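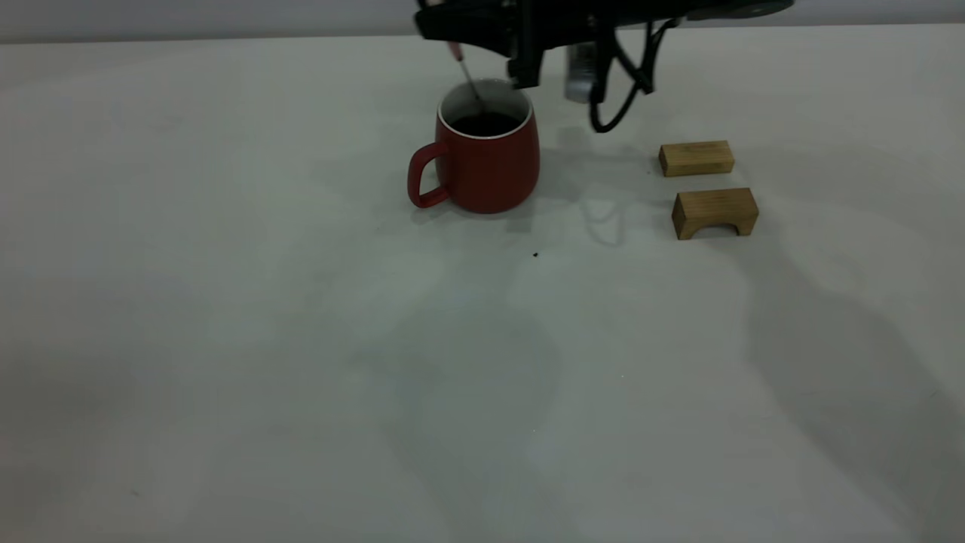
Gripper comparison bench: frequently asked questions

Maintained by Jhosep Echeverri and Brayan Lozano. Last revised July.

Which grippers are in the comparison?
Two at present. The Dralus is a parallel gripper with flat plate fingers. The Brornia is an underactuated gripper with soft pads. A third unit, from Skullirow, is on order and has no results yet.

Is the same arm used for both?
Yes. Both are bolted to the same arm through the same adaptor plate. The tool mass and centre of gravity are entered again after each swap. Skipping this gives a sag at full reach which is easily mistaken for a calibration fault.

What does the mug task consist of?
The gripper approaches a filled mug from above, closes on it, lifts it clear of the table, holds, and sets it back down. A thin stirring rod stands in the mug throughout. A trial fails if the rod is knocked out, if liquid reaches the table, or if the mug is set down outside the tolerance circle. The circle is held in software and is not marked on the table.

Why not use an empty mug?
An empty mug hides jerk at the start of the lift. Early trials with empty mugs scored both grippers almost the same, and the scores separated once the mugs were filled.

How close can the arm come to the rod?
The planner treats the rod as a thin cylinder with a margin. The margin can be changed in the task file. If it is set too wide, the planner rejects most approaches from above and reports no solution. Reduce it in small steps and run at low speed first.

What are the wooden blocks for?
They belong to the second task. The plain bar is picked across its short side. The bridge-shaped block may be picked the same way or with one finger under the arch, and the log records which grasp was chosen. They are left out during the mug task so that the detector has something to reject.

Can the handle be used as a grasp point?
Not in the standard test. Handle grasps are a separate entry in the task list and are scored separately. Please do not merge the two sets of results.

Which camera is used?
A fixed one, looking across the table. A wrist camera was tried and dropped for the mug task, as the fingers hid the rim during the last part of the approach.

Do shadows affect detection?
They did with the old threshold method. On a white table the shadow of the arm and cables was sometimes returned as an object. The current detector copes better, but keep the lighting fixed for the whole of a run.

How should the cables be routed?
Leave enough slack for full wrist rotation and check that the lowest point of the loop stays above the tallest object on the path. Test this by hand before enabling the drives.

Error 42 or 43 appears after a tool change. What is the difference?
On the Kulkarni controller, 42 means the gripper has not answered on the bus. 43 means it has answered with the wrong tool ID. For 42, reseat the connector. For 43, load the matching tool file and restart the task.

When is the bench free?
Wednesday afternoons are kept for calibration. Other times can be booked with Brayan.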